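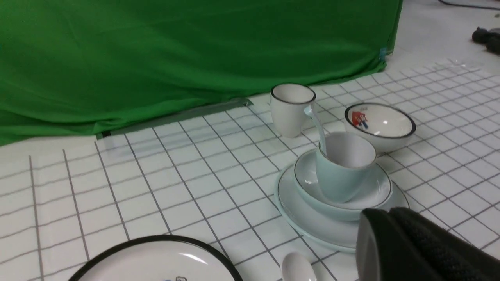
Been meaning to write down how I moved a sourdough starter between provinces, as a few people asked after my last post. Going to do it in pieces.

The starter came from Mitsuko Sugiyama, who has kept it going for 21 years. She gave me a jar when I left and told me to feed it before the drive, and again when I arrived. I did the first one.

By the time I got the boxes in, the jar had been in a cooler for 2 days. Grey liquid on top, smelled like nail polish remover. I poured the liquid off and kept a spoonful from the bottom.

Fed it equal weights of flour and water. Nothing the first day. A few bubbles the second. On the third it rose a bit and fell again before supper.

I'd been using all-purpose because that's what was in the cupboard. Aoi Arai messaged to say try rye for a week. I bought a bag of dark rye at the co-op on Nodden Road and swapped in a third.

Rye made the difference. It doubled by lunch the next day and smelled like yogurt again.

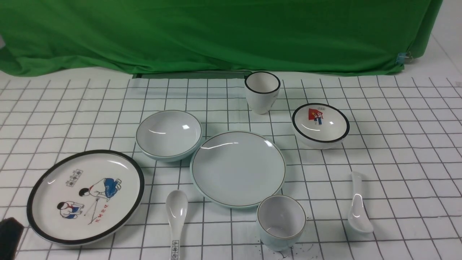
The other problem was the kitchen. The old apartment had a radiator under the counter and I never thought about temperature. The new place is cold in the mornings and the starter sat there sulking until noon.

Tried the oven with the light on. Works, but I forgot it was in there once and started preheating for a lasagna. Caught it at the smell of warm plastic lid. The starter was fine. The lid went in the garbage.

Now it lives on top of the fridge with a tea towel around it. Free, and I can't cook it by accident.

For the first loaf I went back to Mitsuko's recipe card. 200 grams of starter, and she doesn't give a water amount, just "until it looks right." I phoned her. She said until it looks right.

First loaf was flat. Dense along the bottom, decent crust. We ate it toasted with butter and it was gone by the next morning, so I'm not counting it as a failure.

Second loaf I left overnight in the fridge after shaping. Much better. Good rise on one side and a split along the other where I hadn't scored it deep enough. 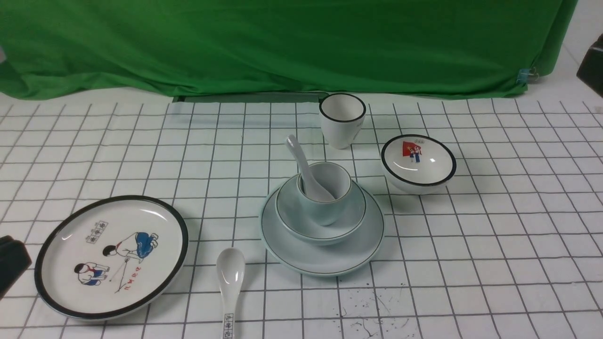

Quang Tạ asked about drying some as a backup. Yes, do it. Spread it thin on parchment, leave it out until it snaps, crumble it into an envelope. I now have one envelope in the freezer and one at my brother's.

Genji Matsuda asked what I do with the discard. Crackers, mostly. Discard, a bit of oil, salt, whatever seeds are open. Roll it thinner than you think you need to. Pancakes if there's a lot of it.

Someone else asked if tap water is all right. Ours has a fair bit of chlorine so I fill a jug the night before and leave it on the counter. My neighbour uses hers straight from the tap and her bread is better than mine.

Current routine is one feed a day after breakfast, half rye, half all-purpose, and into the fridge if I'm away for the weekend. Next loaf is going in tonight. I'm going to try it with the oats.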